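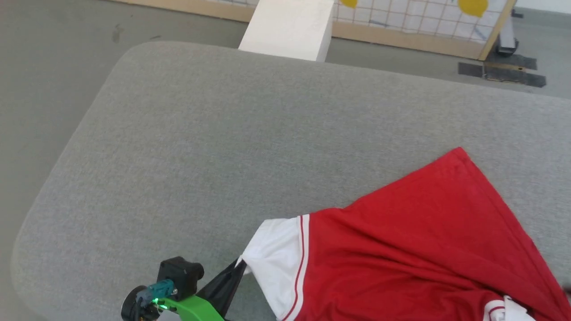 Red jersey with a white sleeve, on a grey cushion.

I love an old poster with the printer's pencil marks still in the margin! Give me the trial sheet over the clean one every time – the blue a touch too heavy, a figure moved 4 mm left and then moved back again.
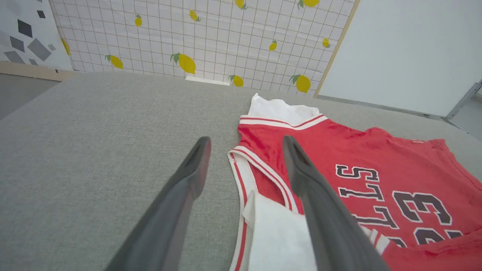 Matthorpe Print Study Club

Nnamdi Fashola lent us 14 proofs for the Rovard ferry poster in February, and I went round them three times. Dealers still price these below the finished sheets, and I think they've got it the wrong way about. A proof lets you watch somebody make up their mind

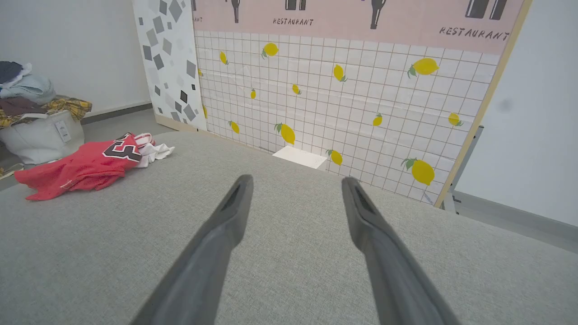

and change it, sometimes in a single afternoon. Sheet 84 in the Tijani album has a whole sky scraped out (glorious!) and a note asking for more yellow. Please, if you own one, don't let a framer trim it.

Adaeze Garba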